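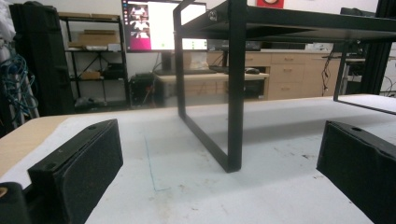
Cuaderno de taller, abril. Proyecto Lerari, tarea del estante.

Seguimos grabando demostraciones con las pinzas de mano para la tarea de colocar el cilindro metálico sobre el estante negro. Llevamos 152 episodios guardados. De ellos he descartado 9 por saltos en la trayectoria estimada; los demás pasan el filtro de Patar sin tocar los umbrales.

Lo que queríamos comprobar era si la política aprende mejor con el estante siempre en la misma posición o moviéndolo entre episodios. Primer entrenamiento, con posición fija: 80 % de colocaciones correctas en evaluación, pero en cuanto desplazamos el estante un palmo baja a 37 %. Haris Mladenović opina que la red se apoya en el fondo de la sala y apenas mira el borde de la balda. Puede ser. Los mapas de atención que sacó no son concluyentes y los he dejado en la carpeta Lau para quien quiera verlos.

Cambios desde hoy a las 11:00:
Mover y girar el estante antes de cada toma.
Empezar con las dos pinzas abiertas y separadas de la mesa.
Agarrar el cilindro con la derecha; la izquierda queda libre.
Soltar solo cuando la base apoye entera.

El tablero de espuma blanca va sujeto a la mesa con pinzas de clip. Conviene revisarlas al empezar: si el tablero se desliza, la referencia de altura deja de valer. También tiene marcas y roces; no lo voy a limpiar a mitad de la serie para no cambiar el aspecto entre lotes.

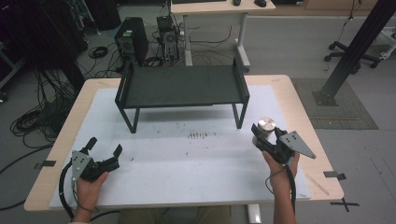
¿Hace falta recalibrar las pinzas cada vez que se mueve el estante?
Solo se recalibra al cambiar los dedos o tocar el soporte de la cámara. La posición del estante no entra en la calibración.

Pendiente: repetir el entrenamiento con el lote nuevo, misma semilla y mismas épocas, y pasar los resultados a Grallport. Haris se queda con la evaluación.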